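December, bench notes, Ullby box

Okay, the new firmware finally landed on the Ullby streaming box, so I gave up my whole afternoon to it. The download sat at 894 MB for ages and I was sure it had hung (it hadn't, I just have no patience). Two restarts, one very long logo, and then the home screen came up with all my apps still signed in. Hooray!

First impression is that the menus are quicker. Scrolling sideways through the Flesum app used to stutter every time new artwork loaded, and now it glides. The voice button on the remote works from inside apps too, though it still hears "Breltness" as "breakfast" and offers me pancake videos.
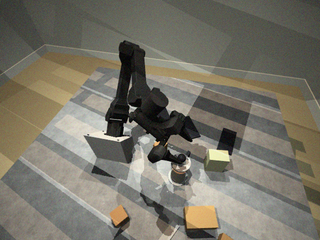
HDR switching is what I really wanted to look at. The old build left the panel stuck in HDR after a movie ended, so the home screen came back looking radioactive. I set the Ostermann TV to 1000 nits, then 400, and went in and out of playback at both. It drops back properly now, with a short black flash I can live with. Shadows are my next worry, and I want to check how dark detail holds up against dark backgrounds. Fine stripes are good for catching shimmer in the upscaler, so I'll keep both in mind when I do the sharpness settings.

Still broken: the sleep timer. I set it, it says it's set, and the box stays on all night. Also the USB drive with 2000 songs on it gets rescanned from scratch after each restart, which is maddening.

To do: try the wired connection, turn off the autoplay trailers (again!), and find the other remote before I order a new one.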